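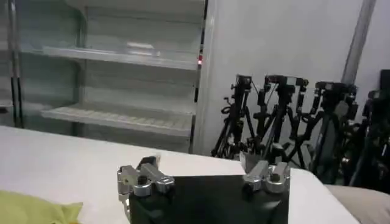

My grandmother kept a table in her front room that was never used for anything, and I have been thinking about it a good deal since we moved to Gravbridge and found ourselves short of somewhere to put the post. Hers had a cloth over it and a bowl in the middle, and if you set so much as a library book down on it she would appear from the kitchen, wiping her hands, and carry the book off to wherever she thought books ought to live. As a child I found this baffling. I am now well into middle age, with bad knees and strong opinions about storage, and I would like to say in print that she was right.

What I want to argue for is the clear surface. I don't mean a clear house, which I have never managed and don't especially admire in other people. I mean one flat place, somewhere in the home or the workplace, that everybody agrees to leave alone until it's needed. A bench, a desk, the end of the kitchen counter beside the kettle — it hardly matters which, so long as it stays clear between jobs.

My neighbour Euan Skinner thinks this is a luxury, and he has told me so over the fence more than once. He raised a family in a flat in Drumier where the one table did for breakfast, homework, ironing and the sewing machine, often in the same evening, and he says people who talk about leaving space empty have usually got space to spare. It's a fair point and I've chewed on it. But when I asked him how that table worked, he told me that everything came off it at the end of the night, without exception, and that his wife would not go to bed until it had. So they had their clear surface after all, only they had it in hours instead of square feet. He grumbled when I put this to him, and then he went inside to check on his soup, so I am counting it as a win.

The trouble with a flat surface is that it looks like an invitation. I put my keys down by the door because there's a place for keys, and then a receipt keeps the keys company, and then a seed catalogue, and a light bulb that may or may not be dead, and before the week is out I'm eating my toast standing up. I have tried trays. I once paid 548 dollars for a desk from Flisano with 11 little compartments along the back, and all it did was teach me to lose things more precisely. I could tell you which compartment I had looked in first, and that was as far as the improvement went.

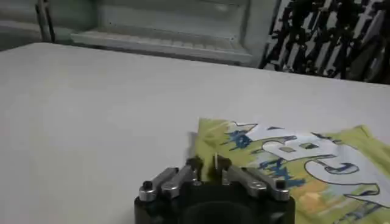 *A broad white tabletop, with plenty of room on it.*

I do understand why people fill things up. Stuff on a table is a kind of memory, and if the form from the dentist goes in a drawer then the dentist goes out of my head along with it. My daughter works this way and works well; her desk looks like the floor of an aviary and she can put her hand on anything in it. I wouldn't dream of tidying her. All I've asked is that she keep the far end of the dining table out of it, and she has been very decent about that, apart from one stretch in November when she was painting a birthday banner and we all ate on the couch.

What you get back is hard to put a value on. I wrap parcels now without kneeling on the carpet. When a friend dropped by with a box of plums, there was somewhere to tip them out and sort the soft ones, and we stood there and did it together and talked for most of the afternoon, which I doubt would have happened if I'd had to shift a printer first. I've started mending things again, too. I had a coat with a torn lining that had waited through two winters, and the whole of what it had been waiting for was a place to be laid flat.

There's a favourite saying in my family, brought over by some great-uncle, that you can't knead bread on a newspaper. I suspect you can, if the newspaper is a big one, but I take his meaning.

So if you have a surface you've been meaning to clear, I would gently suggest starting with the smallest one you own, and telling the other people in the house what you're up to before you begin. I skipped that part, and spent several days carrying the same colander back to the cupboard.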